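Enseñar con las manos: una conversación sobre robots teleoperados

El taller Kukell ocupa la planta alta de una antigua imprenta en Vuvusstead. Llego a las nueve de la mañana y la responsable del proyecto Hagedorn me ofrece un café antes de hablar. Ha pedido que no ponga su nombre en el texto, y así lo hago. Su equipo enseña a brazos robóticos a manipular objetos de la casa, y para eso una persona realiza la tarea primero, a distancia, con dos mandos que copian el movimiento de sus propios brazos.

"Yo vengo de la programación clásica", me cuenta. "Antes escribíamos cada posición. Para coger un vaso había que decidir el ángulo de cada articulación, y si el vaso estaba dos centímetros más lejos, todo fallaba. Ahora mostramos."

Le pregunto cuántas veces hay que mostrar una cosa. Me responde que depende mucho de la tarea. Para empujar un objeto hasta una marca les bastaron 117 demostraciones. Para coger una caja con dos brazos, la primera versión aceptable llegó con 237, y de estas tuvieron que repetir muchas – el operador era nuevo y corregía demasiado.

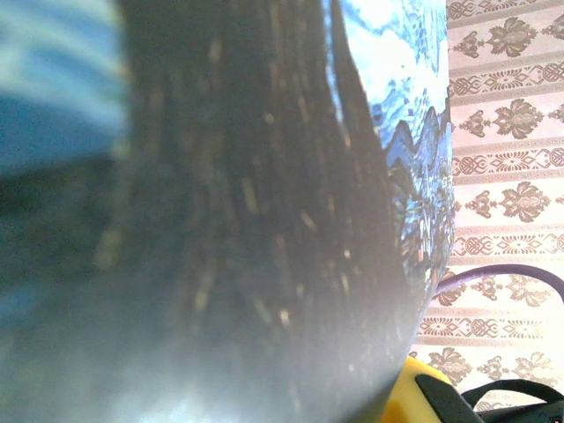
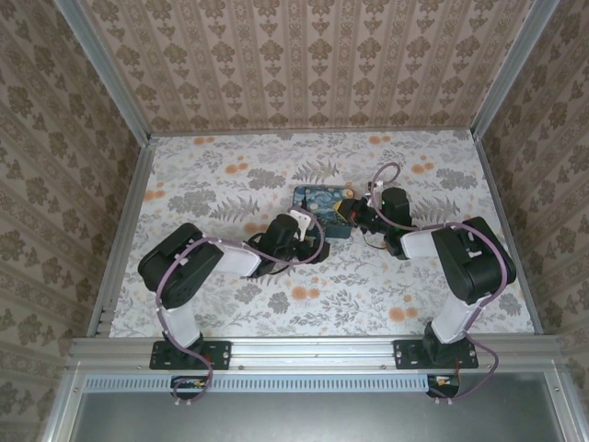 Coger algo entre dos brazos es, según ella, lo más difícil de enseñar a una persona que enseña. Quien maneja los mandos no siente el peso ni la resistencia, y tiende a cerrar un lado antes que el otro. "Con una caja pequeña como la azul, que está en el suelo entre las dos pinzas, los dos lados tienen que llegar casi al mismo tiempo", explica. "Si una pinza llega antes, la caja gira, y el robot aprende también ese giro. Él no sabe que fue un error nuestro." Por este motivo los operadores practican primero sin grabar, durante media hora, y solamente después empieza la sesión válida.

También hablamos de la velocidad. Los principiantes quieren ir rápido, quizás por orgullo, y ella les pide lo contrario. Un movimiento lento, pero continuo, se aprende bien. Lo que estropea los datos son las pausas. "Cuando el operador se para a pensar, el modelo aprende a pararse. Hemos tenido un brazo que se quedaba quieto encima del objeto, como si dudara. Copiaba a uno de mis compañeros."

En noviembre la empresa Jillwood les encargó una colección más grande, de casi 1.000 demostraciones. Cuando hicimos esta entrevista llevaban 173. Ella no parece preocupada por el plazo, le preocupa más el cansancio de los operadores. Los turnos son de cuarenta minutos y después es obligatorio descansar, aunque la sesión vaya bien.

Antes de irme me dejan probar los mandos. Tardo bastante en entender que debo mirar la pantalla y no mis manos. Consigo mover una caja unos pocos centímetros, torcida, y pregunto si mi intento servirá para algo. "Lo borramos", me dice ella, y vuelve a colocar la caja en su sitio.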